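Início | Edições | Oficina | Simulação | Colunas | Assinaturas | Contato

OFICINA

A célula da pia: como a Plenano mantém um braço que só existe em simulação

Francine Landry

Um braço simulado não tem graxa, não tem correia e não gasta rolamento. Tem, em compensação, base, flange, limites de junta, malha de colisão e uma pilha de arquivos de parâmetros que saem do lugar com a mesma facilidade de um parafuso mal apertado. Na Plenano, a célula de cozinha passou por manutenção completa em março, e o procedimento adotado desde então é o assunto desta matéria.

A cena é sempre do mesmo tipo: bancada clara, pia escura de duas cubas, torneira preta ou cinza-escura no meio e o braço branco montado diante dos armários.

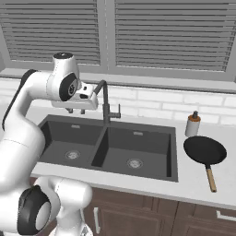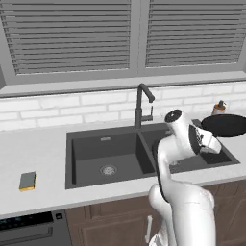 Braço e pia na célula simulada.
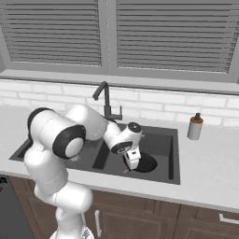 A equipe divide o trabalho em quatro etapas: base, ferramenta, contato e regressão. A ordem é fixa. Um erro de base contamina todas as medidas seguintes, e corrigir a pinça antes de conferir a base custou à equipe, na primeira tentativa, uma semana de ajustes que depois tiveram de ser desfeitos.

Base

A posição da base é definida em relação à quina frontal da bancada. O arquivo de cena guarda três translações e uma rotação em torno do eixo vertical; as outras duas rotações são travadas em zero. Na versão antiga elas ficavam livres, e uma conversão de unidades mal arredondada deixou o braço inclinado por uma fração de grau. A olho, na tela, nada se percebia. Na ponta da pinça, com o braço estendido até a borda oposta da pia, a diferença bastava para que os dedos tocassem o divisor das cubas em trajetórias que deveriam passar livres.

A verificação atual usa um gabarito virtual, um bloco retangular sem massa e sem atrito, posicionado na quina da bancada. O braço é levado a quatro poses de referência e o programa mede a distância entre o centro da flange e cada vértice do bloco. A tolerância é apertada para um simulador, mas o custo de mantê-la é baixo: a rotina completa leva 25 segundos e roda sem operador.

O segundo item da etapa é a folga em relação aos armários. Os puxadores entram na malha de colisão como cilindros simples. Na malha original eram peças detalhadas, com dezenas de faces em cada extremidade, e respondiam por uma parte desproporcional do tempo de cálculo. A troca por primitivas não alterou nenhum resultado de tarefa e reduziu o tempo de cada passo. O mesmo foi feito com as molduras das portas, que agora são planos.

Há um detalhe de convenção que ainda causa retrabalho. O modelo do braço foi exportado com o eixo vertical em Z e a cozinha, com o eixo vertical em Y. A conversão é feita na importação, por um script que todos usam e que ninguém deve editar. Quando a cena é aberta diretamente no editor, sem passar pelo script, o braço aparece deitado. O erro é óbvio e inofensivo. Mais grave é o caso em que só a pinça é reimportada: ela entra na orientação certa, mas com o tensor de inércia girado, e o problema só se manifesta quando o punho acelera.

Ferramenta

A pinça é de dois dedos paralelos. O ponto central da ferramenta, definido no meio do vão entre as pontas, é recalculado sempre que se troca o modelo dos dedos. O procedimento é o mesmo de uma célula física: fixa-se um ponto no espaço, leva-se a ferramenta até ele com orientações diferentes e resolve-se o deslocamento por mínimos quadrados. Em simulação o valor poderia ser lido diretamente da árvore de cinemática. A Plenano faz o cálculo assim mesmo e compara os dois. Se divergem, o arquivo que descreve a ferramenta e o que descreve o braço não estão na mesma versão.

Foi dessa forma que se localizou a falha mais persistente da célula. O pacote de descrição do braço, chamado internamente de Koubek, havia sido atualizado com uma flange um pouco mais espessa. O pacote da pinça continuava apontando para a face antiga. Todas as preensões saíam curtas, e os operadores vinham compensando com um deslocamento manual gravado na tarefa. Corrigida a flange, foi preciso localizar e remover cada um desses deslocamentos. Eram 30, espalhados por arquivos de tarefa sem comentário.

A abertura máxima dos dedos tem limite por software e limite mecânico no modelo. Os dois devem ser diferentes, com o de software mais restritivo. Quando coincidem, o motor de física resolve a restrição da junta e o comando de posição no mesmo passo, e os dedos vibram na posição aberta. A vibração é pequena, mas aparece nos registros de força e inutiliza qualquer limiar de contato que venha depois.

A força de fechamento é configurada por tarefa. O valor padrão é baixo de propósito. Objetos leves no fundo de uma cuba, com parede por perto, tendem a ser ejetados quando a pinça fecha rápido sobre uma aresta, e a ejeção em simulação costuma ser mais violenta que na realidade, pela forma como a penetração entre malhas é corrigida.

Contato

A pia concentra quase toda a dificuldade. Uma cuba é uma superfície côncava, e motores de física trabalham melhor com formas convexas. A cuba precisa ser decomposta: quatro paredes, um fundo, o divisor e a borda. O ralo fica de fora da malha de colisão e é tratado como parte plana do fundo, opção que simplifica o cálculo e impede que as pontas dos dedos se prendam em um relevo que a tarefa não utiliza.

A decomposição automática foi testada e descartada. Produzia dezenas de fragmentos, com frestas entre as paredes e o fundo, e objetos pequenos atravessavam essas frestas em quedas rápidas. A versão feita à mão tem sobreposição intencional entre as peças, de modo que não resta fresta nenhuma. As peças são estáticas e não colidem entre si.

A torneira é outro obstáculo que exige cuidado. O bico curvo fica no volume de trabalho do braço e o planejador precisa conhecê-lo com margem. A equipe representa o arco por uma sequência de cápsulas, com raio um pouco maior que o da peça visual. A alavanca tem a própria cápsula. Numa versão anterior, a torneira inteira era um único envoltório convexo, e o planejador considerava ocupado todo o espaço sob o bico. O resultado eram trajetórias longas, com o cotovelo alto e o punho perto do limite, para alcançar pontos que ficavam a um palmo de distância.

O passo de integração foi ajustado por último. Passos longos demais deixam a ponta dos dedos afundar no fundo da cuba antes que a correção atue; passos curtos demais tornam a execução cara sem ganho mensurável. O critério adotado é a profundidade de penetração no contato vertical lento, medida com a pinça vazia e fechada. O passo é reduzido até que essa profundidade fique abaixo do limiar e, a partir daí, não se mexe mais nele. Atrito e restituição são calibrados com o passo já congelado.

Regressão

Depois de qualquer alteração, a célula executa uma bateria de 317 trajetórias gravadas. Parte delas é de aproximação livre, sem contato. O restante entra nas cubas, percorre o contorno da borda ou passa perto da torneira. Cada trajetória tem um envelope de posição e um de força, e a bateria é reprovada se uma única curva sair do envelope.

O gerenciador da bateria é o Cerberg, escrito na própria empresa. Ele fixa a semente do gerador aleatório, a versão do motor de física e a ordem de carregamento dos objetos. Este último item entrou na lista depois de uma investigação demorada: duas máquinas com configuração idêntica davam resultados diferentes na mesma trajetória, e a causa era a ordem em que o sistema de arquivos listava os modelos. A ordem de carga define a ordem dos contatos no solucionador, e o solucionador é iterativo.

Os registros ocupam mais de 175 gigabytes por ciclo, com força e posição de todas as juntas em cada passo. São mantidos os dois ciclos mais recentes e um de referência. As imagens renderizadas ficam em diretório separado e não entram na comparação automática, pois pequenas mudanças no renderizador alteram pixels sem alterar a física. Servem para inspeção: um operador percorre as poses finais e confere se o que os números aprovam também faz sentido na tela.

Quando uma trajetória é reprovada, a orientação é não alterar o envelope no mesmo dia. Primeiro se reproduz a falha isolada, depois com a trajetória anterior da sequência, e só então com a bateria inteira. Falhas que aparecem apenas na bateria inteira indicam estado residual entre execuções, em geral uma junta que não voltou exatamente à posição inicial ou um objeto que não foi recolocado.

Pendências

Duas questões continuam abertas. A primeira é a compliância do punho, hoje modelada como rígida. A segunda é a troca de cena: o Stara, módulo que substitui objetos da bancada entre execuções, ainda recarrega a cozinha completa quando bastaria trocar uma peça. O recarregamento é seguro, mas consome mais tempo que a própria tarefa nas trajetórias curtas. Uma versão com recarga parcial está em teste e, por enquanto, falha na verificação de base em uma das quatro poses de referência.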